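Stestico abre su sala de ensayos con una demostración de manipulación a dos brazos

La empresa Stestico celebró el 26 de mayo de 2019 una jornada de puertas abiertas en su sala de ensayos, a la que asistieron 147 personas en grupos de un máximo de 18. La sesión principal correspondió a Karras, la célula de dos brazos que la compañía desarrolla desde abril para tareas de manipulación de piezas pequeñas sobre mesa.

El responsable técnico, Osvaldo Piras, explicó que la pinza izquierda sujeta la pieza verde y la derecha queda asignada a las operaciones auxiliares. Cada pase duró casi 28 minutos, turno de preguntas incluido.

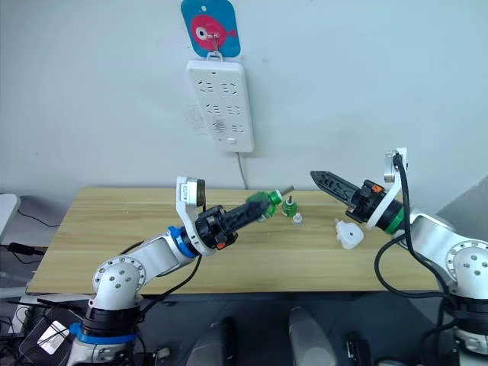
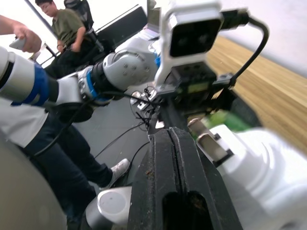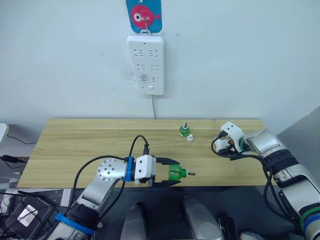
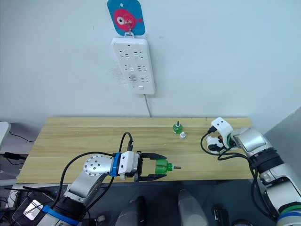
La célula Karras durante la jornada.

Registro de datos y próximos ensayos

Según Piras, el equipo dispone de 946 secuencias registradas con la misma familia de piezas. El conjunto se utiliza para ajustar la fuerza de cierre y la trayectoria de aproximación de ambos brazos. La compañía no facilitó tasas de acierto.

Tímea Szabó, encargada de integración, indicó que la siguiente fase, denominada Cloro, incorporará piezas de menor diámetro y un cambio de dedos en la pinza derecha. Los ensayos se realizarán en la misma sala. Las solicitudes de visita técnica se tramitan a través de la recepción de Stestico.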